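Starting native seeds on a worktable indoors

I came to native plants by way of a friend, Brisa Villaseñor, who handed me an envelope of red columbine seed and told me to stop babying things. I did baby them, of course, and lost nearly the whole lot to damping off. So these are my notes from a few winters of doing it wrong and then a bit less wrong!

First thing, check whether your seed wants a cold spell. Mine mostly do. I mix it with barely damp sand in a zip bag, write the name on the bag (not on a sticky note, those fall off in the fridge) and leave it behind the mustard until I'm ready to sow. Squeeze the sand in your fist. If water drips out it's too wet.

Small seed like penstemon goes right on the surface and gets pressed in with a jar lid. I used to bury it and then wonder where it was. For the tiny stuff I stir the seed into a spoonful of dry sand so I'm not dumping 200 of them in one corner of the tray.
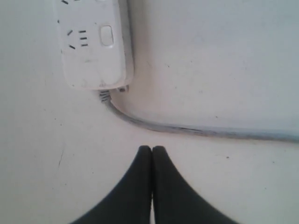
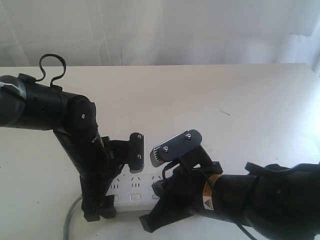
I keep my trays under lights from sowing until they go out in April, and the light wants to be close, just a few inches over the leaves, or you get long floppy stems that fall over the first time you water. Mine run 17 hours a day on a timer. Whatever you plug them into, a plain white power strip will do, but don't leave it lying flat on the tabletop where you water. I screw mine to the wall above tray height and let each cord hang in a loop below the outlet, so a drip runs down to the bottom of the loop and falls off there.

Water from the bottom if you can. I pour it in the outer tray, go have coffee, and tip out whatever's left when I come back. Lift a pot before and after and you'll soon know by weight which ones are thirsty.

Prick out when you see the first true leaves, and hold the seedling by a leaf, never the stem. A chopstick is the best tool I've found for this, and I've bought a few fancy ones (still in the drawer).

Old labels clean up with rubbing alcohol, by the way. Pencil lasts longer than marker outdoors.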